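Search this site
Enter keyword
Go

February 2026
By Joscha Ostermann

A small firm and its part-time rules: notes from a visit to Gramden

Our group of small employers makes two visits a year, and the first one took us to Zirkia, a company in Gramden that makes labels and packing for the food trade. We wanted to see how a firm of 30 people manages with the new rules on parental leave and on the right to ask for shorter hours. Most of us have fewer staff than that and are afraid of the paperwork.

The train from Rivau was late, so we missed the coffee and went directly to the meeting room on the first floor. Dorota Jasińska, the manager for personnel, had prepared a folder for each guest. I liked that it was thin. On the first sheet was the form which an employee fills in when he or she wants to change hours. It has one side only. The firm must answer in writing, and Mrs Jasińska said that she tries to do it in 15 days, also when the answer is no.

She was quite open about the refusals. A printer cannot run with half a team, and two people on the same machine asked for the same free mornings. In the end they agreed between themselves to change every month. She did not pretend that both were happy with this.

After this we walked through the production. It is loud, and I could not hear all that was explained at the cutting machines, so I apologise to Mr Böttcher, who spoke there for a long time. What I did understand is that he keeps a plan on the wall with all absences until June, and that every shift leader may write on it. Detlef Böttcher has worked in the firm longer than the present owners and he told us that before, such a plan was kept in a locked drawer.
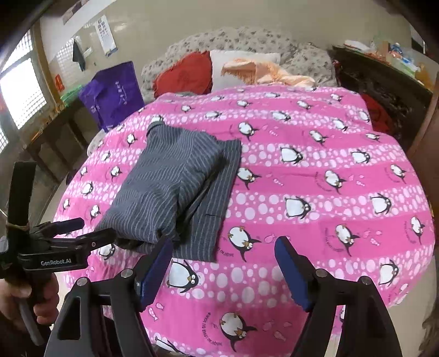 The question of home working took most of the time after lunch. The office staff may stay at home two days in the week, the people at the machines naturally cannot, and this makes bad feeling in many firms. Friederike Voß from Bauerfeind, who was in our group, said that her colleagues in the warehouse speak of "the pyjama department". I had to laugh, because I know how it looks in a house where somebody works between the rooms: pinstripes half folded on a pink quilt full of penguins, and the telephone ringing. Mrs Voß did not find the word so funny, and she is right that it does harm. At Zirkia they answer it with a payment for shift workers, 100 euros a month. Not everybody in the room believed that money solves it.

There was also a discussion about the exemption for the smallest firms. Sieglinde Hamann has a bakery and would like to be free of the rules completely. She said that if one baker goes on leave, she stands herself at the oven at three in the morning, and no ministry comes to help her. Mrs Jasińska answered politely that she would lose people if she offered less than the firm next door. They did not agree, but they exchanged telephone numbers.

I asked what the whole system costs in working time. The answer was 30 hours in the first month, to write the forms and speak with each team, and much less now. I would have liked to see this in more detail, and Mrs Jasińska promised to send me her list.

The next visit is planned for June. Members who wish to come should please write to me early, as the host has only a small meeting room.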